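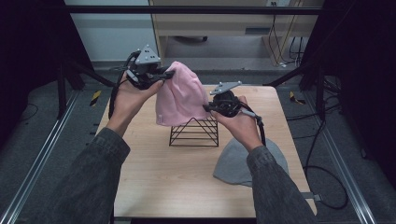

19 Oct 2018

I finished the pink hat! It took eight evenings, and the last was mostly me ripping out the crown and doing it over, but I love it. The yarn is the Talpur wool I bought in September at the Kurnby fair, 200 grams for next to nothing, and I have enough left for mittens if I keep the cuffs short.

Today was the walk up to Drallotley too. 993 feet at the top, says the sign, and my legs believe it. The maples along the creek are so red right now that I kept stopping (45 minutes just to reach the footbridge, which is silly, but what a day for it!). Saw a heron, two woodpeckers and a very fat groundhog.

Soup at the Grusar diner afterward. They've put the squash one back on the menu, hooray, with the little rye rolls. I had seconds.

Mittens next. I want to try the thumb gusset from the library book, the one with the striped cover, before it goes back. Must also buy stitch markers, and oats.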